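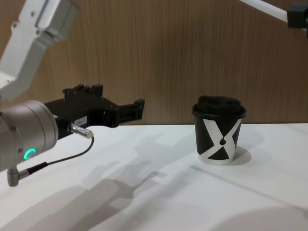

カップ（右側）

カップ（英: cup）は、主として飲料を入れ、口縁に直接唇をつけて飲むために用いられる小型の容器の総称である。日本語では、取っ手を備えた洋風の飲用器を指すことが多いが、取っ手のない紙製や合成樹脂製のもの、計量用の容器、競技の優勝杯などにもこの語が用いられる。本項では、飲用器としてのカップについて、その名称、形態、材質、歴史、製造、使用と手入れ、および文化的側面を述べる。

目次
概要
名称
形態
材質
歴史
製造
使用と衛生
保温と熱
計量単位としてのカップ
文化
収集と保存
脚注
関連項目

概要

飲用器は、人が液体を口に運ぶための道具として最も基本的なものの一つであり、ほぼすべての地域の物質文化に見られる。手のひらや貝殻、瓢箪の類を用いて水をすくう行為がその前段階にあると考えられているが、これらの有機質の器は遺存しにくく、起源を特定の時代や地域に求めることは難しい。

カップは、皿や鉢とは口径に対する深さの比によって区別され、瓶や水差しとは、中身を他の器に注ぐことを主目的としない点で区別される。ただし境界は明瞭でなく、浅い飲用器は碗や鉢に、深いものは壺に近づく。考古学の分野では、出土品の用途を確定できない場合が多いため、容量、口縁部の形状、使用痕などをもとに便宜的に分類が行われている。

現代の家庭では、温かい飲料と冷たい飲料とで異なる器を使い分ける習慣が広く見られる。前者には陶磁器、後者にはガラスや合成樹脂が選ばれる傾向があるが、断熱構造をもつ金属製品の普及により、この区別は以前ほど厳密ではなくなっている。

名称

英語の cup は、ラテン語で樽や桶を意味した cupa、および後期ラテン語の cuppa に関連づけられる語である。ヨーロッパの諸言語には同系の語が広く分布し、フランス語の coupe、イタリア語の coppa などがあるが、これらは脚付きの杯を指す場合が多く、英語の cup とは意味の範囲が一致しない。フランス語で茶やコーヒーの器を指す語は tasse であり、こちらはアラビア語を経由した語とされる。

日本語では、飲用器を表す語として「カップ」のほかに「コップ」がある。後者はオランダ語の kop またはポルトガル語の copo に由来すると説明されることが多く、江戸時代にはすでに用いられていた。今日の用法では、「コップ」は取っ手のない円筒形の器、とくにガラス製のものを指し、「カップ」は取っ手のある陶磁器を指すのが一般的である。ただし「紙コップ」と「紙カップ」のように両語が並存する場合もあり、業界や用途によって慣用が分かれる。

「マグカップ」は、英語の mug と cup を合わせた日本語独自の表現である。英語では mug のみで、受け皿を伴わない厚手で円筒形の器を意味する。また「湯呑み」「茶碗」「杯」「猪口」などの在来の語は、それぞれ固有の形と用途をもつ器を指し、通常はカップに含めない。もっとも、博物館の外国語目録などでは、これらが cup と訳されている例が少なくない。

形態

胴部

カップの胴部は、円筒形、半球形、円錐台形、鐘形などに大別される。円筒形は容量に対して高さがとりやすく、保管の際に場所を取らない。半球形は内面に角がないため洗浄が容易で、茶の器に多い。円錐台形は、口縁に向かって広がる形であり、重ねて収納できることから、使い捨ての紙製品や業務用の器に広く採用されている。鐘形は胴の下部が細く口縁が外に反るもので、装飾性の高い磁器に見られる。

口縁部

口縁部は唇に直接触れる部分であり、その厚さと角度は飲み心地に影響するとされる。薄い口縁は液体を細く口に導き、厚い口縁は欠けにくい。業務用の陶磁器では、耐久性を優先して口縁を丸く厚く仕上げることが多い。紙製のカップでは、口縁を外側に巻き込むことによって剛性を確保し、同時に蓋をはめ込むための縁としている。

取っ手

取っ手は、熱い飲料を入れた器を安全に保持するための部分である。指を一本ないし数本通す環状のものが最も一般的で、このほか、指でつまむ小さな突起状のもの、両側に一対を備えたものがある。両側に取っ手のあるカップは、スープ用の器や乳幼児用の器として用いられるほか、回し飲みのための儀礼用の器にも見られる。

環状の取っ手の形は、耳に似たもの、角ばったもの、上部が口縁より高く持ち上がるものなどに分けられる。取っ手の位置が高すぎると、持ち上げた際に重心が下がって安定する反面、傾けるために手首を大きく曲げる必要が生じる。反対に位置が低い場合は、満たした状態で前方に傾きやすい。

高台と底部

陶磁器のカップの底には、多くの場合、高台と呼ばれる環状の台が設けられる。高台は、焼成の際に釉薬が棚板に付着することを防ぐとともに、熱が卓面に直接伝わることを抑える役割を果たす。受け皿を伴うカップでは、受け皿の中央にあるくぼみに高台が収まるよう、両者の寸法を合わせて設計される。底裏の高台内には、窯印、製造者の商標、絵付け師の記号などが記されることがあり、制作年代や産地を判定する手がかりとなる。

受け皿

受け皿は、カップの下に敷く浅い皿で、こぼれた液体を受け、匙や菓子を添える場所としても用いられる。ヨーロッパの一部では、熱い茶を受け皿に移し、冷ましてから飲む習慣が知られており、初期の受け皿には現在のものより深いものがある。この習慣はのちに作法にかなわないとみなされるようになり、受け皿は次第に浅くなった。

材質

陶磁器

陶磁器は、カップの材質として最も広く用いられてきた。土器は多孔質で水を通しやすいが、釉薬を施した陶器や、高温で焼き締めた炻器、磁器は吸水性が低く、飲料の風味を損ないにくい。磁器は素地が白く緻密で、薄く成形しても強度を保つことができるため、茶やコーヒーの器として重んじられる。骨灰を加えた軟質磁器であるボーンチャイナは、透光性と温かみのある白色を特徴とし、イギリスで発達した。

ガラス

ガラスは化学的に安定しており、内容物の色を見ることができる。通常のソーダ石灰ガラスは急激な温度変化に弱く、熱湯を注ぐと割れるおそれがある。このため、温かい飲料には、熱膨張率の小さいホウケイ酸ガラスや、熱処理によって表面に圧縮応力を与えた強化ガラスが用いられる。二層構造のガラスカップは、層の間の空気によって外面に熱が伝わりにくい。

金属

金、銀、青銅、錫合金などのカップは古代から作られ、貴金属製のものは権力や富の象徴とされた。錫合金の器はヨーロッパの家庭や居酒屋で長く使用されたが、古い製品には鉛を含むものがあり、今日では飲用に適さないとされる。鉄の表面にガラス質の釉を焼き付けた琺瑯のカップは、軽量で洗いやすく、野外や軍隊、学校などで普及した。現代ではステンレス鋼が主流であり、内外二重の壁の間を真空にした製品が保温用に販売されている。

木材その他の天然素材

木をくり抜いた、あるいは轆轤で挽いたカップは、森林の豊かな地域で日常の器として用いられてきた。北欧には、樹木のこぶを彫って作る取っ手付きの器の伝統がある。東アジアでは、木地に漆を塗り重ねた器が発達した。このほか、角、竹、椰子の殻、瓢箪、革なども飲用器の素材となった。

紙と合成樹脂

紙製のカップは、公共の場で器を共有することへの衛生上の懸念を背景に、20世紀初頭のアメリカ合衆国で普及した。当初は内面に蝋を塗布していたが、のちに合成樹脂の薄膜を貼り合わせたものが主流となった。合成樹脂のカップは軽量で割れにくく、成形の自由度が高いが、耐熱温度は樹脂の種類によって異なる。使い捨て製品の廃棄は各国で課題とされ、再使用できる器の貸出しや、持参した器による販売などが試みられている。

歴史

先史時代と古代

土器の出現以後、飲用に適した小型の器は各地で製作された。ヨーロッパの新石器時代末から青銅器時代初頭にかけて広がった鐘形の土器は、飲用器を含むと考えられており、その分布は人や文化の移動を論じる資料とされてきた。エーゲ海地域では、薄手で彩色の施された土器のほか、打ち出し技法による金製のカップが作られた。

古代ギリシアでは、葡萄酒を飲むための器が高度に分化した。浅い胴に一対の水平な取っ手と脚を備えたキュリクスは、饗宴の場を代表する器であり、内面の底に描かれた絵は、葡萄酒を飲み進めるにつれて現れた。ローマ時代には、吹きガラスの技法が広まったことにより、ガラスの飲用器が以前より広い階層に行き渡った。

中国では、新石器時代の山東地方に、きわめて薄い黒色の杯を作る文化が存在した。のちに青銅の酒器、漆器の耳杯を経て、磁器の杯や碗が発達する。喫茶の普及は飲用器の形と色に大きな影響を与え、茶の色や泡を引き立てる釉色が論じられるようになった。

中世

中世ヨーロッパの食卓では、飲用器を隣席の者と共有することが珍しくなかった。木、角、革、陶器の器が日常に用いられ、銀や金の器は教会や宮廷に属した。キリスト教の典礼に用いる聖杯は、形態や材質について規定が設けられ、金工の重要な対象となった。

イスラム圏では、ラスター彩をはじめとする装飾陶器とガラス工芸が発達し、その技術は地中海を経てヨーロッパに伝えられた。エナメル彩を施したガラスの杯は、交易品として遠方にもたらされている。

近世

茶、コーヒー、チョコレートという温かい飲料がヨーロッパに広まると、それに適した器が求められた。中国や日本から輸入された磁器の碗には取っ手がなく、当初はそのまま用いられた。熱い飲料を保持するために取っ手を付した磁器のカップは、18世紀を通じて次第に一般化した。ドイツのマイセンにおいて硬質磁器の製造が始まったことは、ヨーロッパにおける磁器生産の転機となり、以後各地に窯が開かれた。

この時期には、飲料ごとに器を区別する慣習も成立した。コーヒー用のカップは深く細い円筒形、茶用のカップは浅く口の広い形、チョコレート用のカップは背が高く、蓋や深い受け皿を伴うことが多かった。

近現代

産業革命以後、石膏型による成形や銅版転写による絵付けが導入され、同一の意匠をもつ器が大量に供給されるようになった。鉄道、客船、ホテルの発達は、厚手で積み重ねのできる業務用食器の需要を生んだ。20世紀には、機能を重視した簡潔な意匠が各国で提唱され、装飾を抑えた白磁の器が家庭にも浸透した。

日本では、明治時代に輸出用の洋食器の生産が始まり、瀬戸、美濃、有田などの産地で技術の蓄積が進んだ。家庭で取っ手付きのカップが一般に用いられるようになったのは、おもに第二次世界大戦後のことである。

製造

陶磁器のカップの製造は、原料の調製、成形、乾燥、素焼き、施釉、本焼き、絵付けの各工程からなる。絵付けには、釉薬の下に描く下絵付けと、本焼き後に描いて低い温度で再び焼く上絵付けとがある。

成形には、轆轤による手作業、回転する石膏型に素地を押し当てる機械轆轤、泥漿を型に流し込む鋳込みなどの方法がある。円形の胴部には機械轆轤が適し、非対称な形や複雑な凹凸をもつ器には鋳込みが用いられる。取っ手は別に成形し、泥漿を接着剤として胴部に取り付けるのが通例である。このとき胴部と取っ手の水分量に差があると、乾燥の過程で収縮の差が生じ、接合部に亀裂が入る原因となる。

シャミーム・ドゥッラーニー（Shamim Durrani）は、スコキネ（Skokine）の窯場に関する調査報告において、同地の工房では取っ手の接合が独立した職能として扱われ、胴部の成形とは別の職人が担当していたと述べている[1]。この報告では、取っ手の剥離を理由に廃棄されたとみられる陶片47点が記録されており、接合面に刻み目を入れたものと入れないものが混在する。ドゥッラーニーは、両者の違いを年代差ではなく工房差によるものと解釈した。

ガラスのカップは、吹き込み、型押し、またはその組み合わせによって作られる。取っ手を付ける場合は、溶けたガラスの種を胴部に付着させ、引き伸ばして曲げる。成形後は徐冷炉で時間をかけて温度を下げ、内部に残る歪みを除く。

金属のカップは、板材を絞り加工して胴部とし、取っ手を溶接または鋲で固定する。紙製のカップは、扇形に打ち抜いた側面の紙を巻いて接合し、円形の底紙を組み合わせたのち、口縁を巻いて仕上げる。

使用と衛生

陶磁器の表面に生じた細かな亀裂は貫入と呼ばれ、意匠として好まれることもあるが、茶渋や油分が浸入して変色することがある。内面に付着した茶渋は、茶やコーヒーに含まれるポリフェノール類が水中の金属イオンなどと結びついて沈着したもので、重曹や酸素系漂白剤によって除去できる。金彩や銀彩を施した器は、研磨剤による洗浄や電子レンジでの加熱に適さない。

口縁の欠けた器は、唇を傷つけるおそれがあるほか、欠けた部分に汚れが残りやすい。飲食店では使用を中止して廃棄するのが原則である。一方、日本には、破損した陶磁器を漆で接着し、継ぎ目に金粉を蒔いて仕上げる金継ぎの技法があり、修復の跡そのものが鑑賞の対象とされる。

収納に際しては、重ねることによって口縁や取っ手に力がかかる場合がある。積み重ねを前提とした業務用の器では、内面の段または底部の形状によって上の器を支え、側面どうしの密着を防いでいる。取っ手に掛けて吊るす方法は、棚の面積を節約できるが、接合部に荷重が集中する。

保温と熱

温かい飲料を入れたカップからの熱の移動は、液面からの蒸発、器壁を通じた伝導、外面からの対流と放射によって生じる。蓋のない器では液面からの蒸発による損失が大きく、口径の小さい器ほど冷めにくい。茶器の口が広く、コーヒー用の器の口が比較的狭いことは、しばしばこの点から説明されるが、歴史的な形態の成立には流行や輸入品の影響も大きく、熱的な性質のみに帰することはできない。

器壁の厚さは、二つの相反する作用をもつ。厚い器は冷えた状態で熱い飲料を注ぐと多くの熱を奪うため、注いだ直後の温度は低下しやすい。他方、いったん温まった厚い器は熱を蓄え、その後の温度低下を緩やかにする。飲用の前に湯で器を温めておく慣習は、最初の温度低下を抑えるものである。

パルヴィーン・ナクヴィー（Parveen Naqvi）は、マフルース（Mahrous）の喫茶店で使われていた厚手の陶器を対象に、80℃の湯を注いだ際の外面温度の変化を測定した[2]。報告によれば、予熱した器と予熱しない器との差は、注いだ直後に最も大きく、時間の経過とともに縮小した。ナクヴィーは、蓋の有無による差が器壁の厚さによる差を上回ったことも記している。

計量単位としてのカップ

カップは、調理における体積の単位としても用いられる。日本の計量カップは200ミリリットルを基準とし、米の計量には一合にあたる180ミリリットルの容器が使われる。アメリカ合衆国の慣用単位における1カップは、液量パイントの2分の1に相当する。オーストラリアなどでは250ミリリットルを1カップとする。

このように、同じ名称の単位が国によって異なるため、外国の料理書を翻訳する際には換算が必要となる。計量用の器には、縁まで満たして量る形式と、側面の目盛りを読む形式とがある。前者は粉類や穀物に、後者は液体に適する。粉類は詰め方によって質量が変わることから、製菓の分野では体積よりも質量による計量が推奨されることが多い。

文化

儀礼

杯を共にすることは、多くの社会で和解、契約、婚姻などを示す行為とされてきた。両側に取っ手をもつ大型の杯を参加者が順に回す作法は、イギリスの同業組合や大学の宴会に残る。日本の婚礼における三三九度も、杯の授受によって結びつきを確認する儀礼の一つである。

競技の勝者に杯を授与する慣行は、古代の競技会において器が賞品とされたことにさかのぼる例があり、近代では競馬や帆走競技を通じて定着した。この慣行から、杯そのものにとどまらず、杯を争う大会をもカップと称するようになった。

占い

飲み終えたカップの底に残る茶葉やコーヒーの粉の形から吉凶を読む占いは、ヨーロッパ、中東、バルカン半島などに見られる。トルコ式のコーヒーでは、飲み終えた器を受け皿に伏せ、粉が流れた跡を読み取る。茶葉占いのために、内面に記号や図像を配した専用のカップも作られた。

慣用表現

英語には「a storm in a teacup」（些細なことでの大騒ぎ）、「not one's cup of tea」（好みに合わない）など、カップを含む慣用句が多い。日本語の「コップの中の嵐」は前者に対応する表現である。聖書においては、杯が運命や受難の比喩として用いられ、後世の文学に影響を与えた。

美術

カップは静物画の主要な題材の一つである。17世紀のオランダでは、銀器、ガラス器、東洋の磁器を組み合わせた静物画が盛んに描かれ、材質ごとの光の反射を描き分けることが画家の技量を示した。近現代の美術では、日用品としてのカップが、機能を失わせる改変や素材の置換を通じて取り上げられている。

収集と保存

磁器のカップと受け皿の一揃いは、比較的小型で意匠の変化に富むことから、収集の対象として古くから人気がある。収集の観点としては、窯、年代、文様、形式などがあり、来歴の記録が伴うものは資料的価値が高い。後世の複製や、カップと受け皿の組み合わせが制作当初のものでない例も多く、鑑定には底裏の印のほか、素地、釉薬、絵具の特徴を総合して検討する必要がある。

プルルノウ（Prurnow）の地域博物館は、旧家から寄贈された飲用器を収蔵し、常設展示で公開している。展示は製作地ではなく使用の場面によって区分され、台所、客間、作業場、旅行の各部からなる。同館の収蔵目録は2025年2月に改訂され、従来「碗」とされていた21点が、取っ手の剥離痕の確認に基づいてカップに分類し直された[3]。

ヴィヌラフ（Vinulach）では、毎年6月に陶器市が開かれ、周辺の窯元が日常用の器を出品する。市の慣例として、出品者は前年の売れ残りとは別に新作のカップを少なくとも一種用意するものとされ、過年の出品作の一部が町の集会所に保管されている。

保存にあたっては、急激な温度変化と振動を避けることが基本とされる。取っ手は構造上の弱点であるため、移動の際には取っ手を持たず、胴部と底部を両手で支える。古い修復箇所をもつ器は、接着剤が劣化している可能性があり、水洗いの前に状態を確認することが求められる。

脚注

[1] Shamim Durrani「スコキネ窯場における取っ手接合の分業」調査報告。
[2] Parveen Naqvi「マフルースの喫茶店用陶器とその熱的性質」。
[3] プルルノウ地域博物館『飲用器収蔵目録』改訂版、凡例。

関連項目

マグカップ
ティーカップ
湯呑み
ゴブレット
タンブラー
デミタス
受け皿
計量カップ
金継ぎ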